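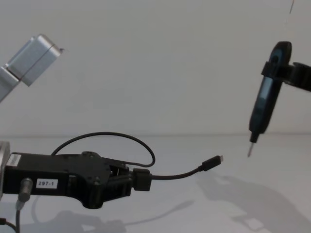
Micro-USB cable and electric screwdriver, white tabletop

Ellside 521 Practice Organ
Two manuals and pedals, for home and small chapel use

The Ellside 521 is a compact digital organ built by Ramanauskas for players who need a full pedalboard in an ordinary-sized room. It has 21 speaking stops across Great, Swell and Pedal, and it replaces the Ellside 11, which is no longer made.

The sounds were recorded over one December on a village church organ and voiced by Uldis Lepik. The Great has a principal chorus up to mixture, with two flutes. The Swell has strings, a stopped flute, an oboe and a trumpet. The Pedal is modest, with a 16-foot Bourdon that stays clear at low volume.

Keyboards and pedals
Both manuals have 61 notes with a light tracker-style touch. The pedalboard is straight and concave, 30 notes, and lifts off for moving. Organists used to a radiating board will want a week or two to settle in.

Console
Light oak or dark oak finish. The music desk is wide enough for three open pages and tilts forward to reach the cables behind it. The bench is adjustable in height and comes with the organ.

Sound output
Four speakers in the console and two line outputs at the back. The headphone socket is under the left key cheek. Most owners practise on headphones at night and use the speakers at about half volume during the day.

Combinations and tuning
Eight general pistons with 13 levels of memory. Equal temperament is the default — Werckmeister III, Kirnberger III and quarter-comma meantone are also stored. Pitch can be set anywhere from A=415 to A=466.

Connections
MIDI in and out, USB for software updates, and a socket for the Dadix swell pedal (sold separately). The older Jikley pedal doesn't fit this model.

Delivery and set-up
The organ arrives in three cartons and needs two people to put together. Delivery to a ground-floor room is included in metropolitan areas. Stairs, regional addresses and ferry crossings are quoted on request.

Warranty
Five years on the console and electronics, two years on the keyboards and pedal contacts.

Trying one
Floor models in both oak colours are in the showroom and can be played by appointment. Bring your own organ shoes. Ask for Hawi Tilahun for a booking, or Ayten Akyol for church and school orders.

Page updated May 15, 2020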